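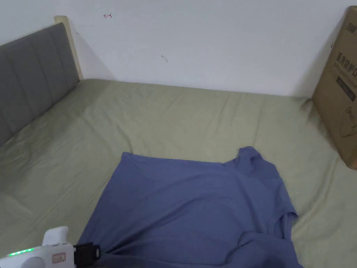 Folding on a bed works well if the sheet underneath is treated as part of the equipment. A mattress gives a larger work area than most tables, but it is soft, and the fitted sheet moves with whatever is pulled across it. On a sage-green sheet with long folds fanning out just past the garment, the ridges run diagonally across the mattress, and a garment laid over ridges like those will not lie square. The method below covers preparing the bed, folding a basic garment, and packing the result into a tall carton. It applies to shirts, T-shirts and light knitwear. Coats and anything with a stiff lining need a different method.

What you need

A made bed with a fitted sheet only. Remove the comforter, flat sheet and pillows.
A corrugated carton, taller than it is wide.
Packing tape and a marker.
A folding board, optional. The Trillstead board is the one used here. A piece of stiff card cut to the width of the finished fold does the same job.

Step 1. Flatten the sheet

Start at the headboard. Fabric bunches where the mattress meets the padding, and that slack works its way toward the middle as you fold. Push the sheet down between the mattress and the headboard with a flat hand, then go to the foot of the bed and pull the two corners down and under. Do the long sides last.

Smooth the surface with the forearm, from the center outward. Small wrinkles can stay. Ridges high enough to catch a sleeve should be removed. If the sheet keeps lifting at one corner, check that it is the correct depth for the mattress before you spend more time on it.

Step 2. Place the carton

Assemble the carton and tape the bottom with two strips along the seam and one across. Stand it on the bed at the side of your stronger hand, close to the wall if the bed is against one. An empty carton on a mattress tips easily. Put the heaviest folded items in first, or keep it on the floor until you have the first four pieces ready.

Step 3. Lay out the garment

Place the garment face down with the collar away from you. Close zippers, and close the top, middle and bottom buttons. Pull the side seams straight. Sleeves go out to the sides, flat, with the cuffs turned back to their normal position.

Check the fabric for lint before the first fold. A plain sheet in a solid color makes this easier than a patterned one.

Step 4. Fold

Set the board between the shoulders with its top edge at the base of the collar. Fold one side in over the board so that the side seam lies parallel to the board's edge. Turn the sleeve back on itself, pointing down toward the hem. Repeat on the other side. The sleeves should overlap as little as possible - a double thickness in the center makes the stack lean.

Slide the board out through the hem. Fold the hem up to the middle, then fold again to the collar. Turn the piece over. For a tall carton, make one more fold across so that the piece can stand on its edge.

If the finished piece is wider at one end, the first side fold was not parallel. Open it and start again from there. Pressing down harder does not correct it.

Step 5. Pack

Lay the carton on its side for the first row and slide pieces in with the folded edge toward the opening. Stand it up when the row holds itself. Heavy knits go at the bottom, shirts with collars at the top. Leave a gap the thickness of a hand below the flaps.

Do not fill a tall carton with denim only. The bottom seam will carry the weight while it is flat on the floor and may open when it is lifted.

Step 6. Close and label

Fold in the short flaps, then the long ones, and tape along the seam. Write the contents on one side panel as well as the top, so the label can be read when cartons are stacked. Write on the cardboard while it is clear of the bed and wall. Marker ink is difficult to remove from matte paint and from most sheets.

Notes

Clothes should be fully dry before packing. For storage through February or longer in an unheated room, put a sheet of clean paper between the clothes and the bottom of the carton.

A bed is lower than a table. If there are more than 60 pieces to fold, kneel beside the mattress or stop between rows.

Last updated 9 Apr 2019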